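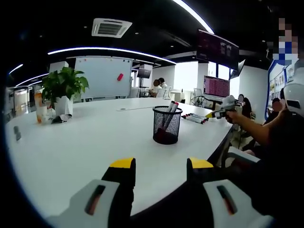
4.2. Costes de devolución y permanencia en mercados exteriores

La literatura sobre venta transfronteriza ha prestado más atención a la decisión de entrar en un país que a la de quedarse en él. En las entrevistas, en cambio, los responsables de tienda hablaron poco de la entrada y mucho de las devoluciones. De las 47 tiendas de la muestra, 30 vendían a más de un país en el momento de la primera entrevista, y en casi todas ellas el primer envío al extranjero había sido un pedido no buscado, atendido con los medios que ya existían para el mercado propio.

El problema aparece cuando el comprador quiere devolver el artículo. Las tiendas pequeñas negocian con un solo transportista, y la tarifa de retorno desde otro país suele superar el margen de la venta. Dradel, que vende menaje de cocina, optó por reembolsar el importe sin reclamar la mercancía si el pedido no llegaba a 85 euros. Gaete mantuvo la recogida gratuita durante toda la primera campaña y después trasladó el gasto al cliente. Zostura, dedicada a los tejidos por metros, no admite devoluciones de género cortado a medida – una excepción que sus clientes nacionales conocen y que los extranjeros leían, según su encargada, cuando ya habían pagado.

Las respuestas se ordenaron por tipo de política y por quién soporta el gasto. El esquema se discutió con rotuladores sobre una mesa blanca de reuniones y se fijó antes de leer las entrevistas del segundo turno. Quedaron cuatro categorías: retorno a cargo de la tienda, retorno a cargo del comprador, reembolso sin retorno y punto de recogida compartido. La última solo se encontró en tiendas que utilizaban el almacén de Kadilberg.

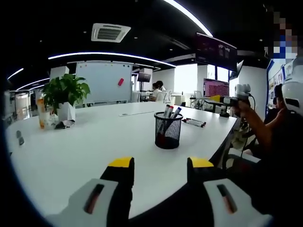
El punto compartido reduce el coste unitario, pero alarga los plazos. Los paquetes esperan en el almacén hasta completar un envío conjunto, y el reembolso se retrasa en la misma medida. Dos de las tiendas usuarias adelantaban el dinero al recibir el aviso de entrada; las demás aguardaban a revisar el artículo. Jocelyn Quiambao, que revisó la codificación de forma independiente, propuso separar ambos casos. Se mantuvieron juntos porque la diferencia atañe al calendario de pago y deja intacto el reparto del gasto.

En cuanto a la permanencia, 5 tiendas habían cerrado al menos un mercado exterior cuando se las volvió a contactar en octubre. Todas citaron las devoluciones entre los motivos, aunque en dos entrevistas pesó más la atención al cliente en otro idioma. Conviene leer estas cifras con cautela: la muestra excluye a las empresas que cerraron por completo, y los gastos declarados no se contrastaron con las cuentas.

Tampoco disponemos de datos sobre el valor de reventa del género devuelto, que varía mucho entre sectores. El menaje vuelve al catálogo casi siempre; la ropa de temporada, con frecuencia, pasa a liquidación. El apartado 4.3 examina este punto con las tiendas que facilitaron su registro de existencias.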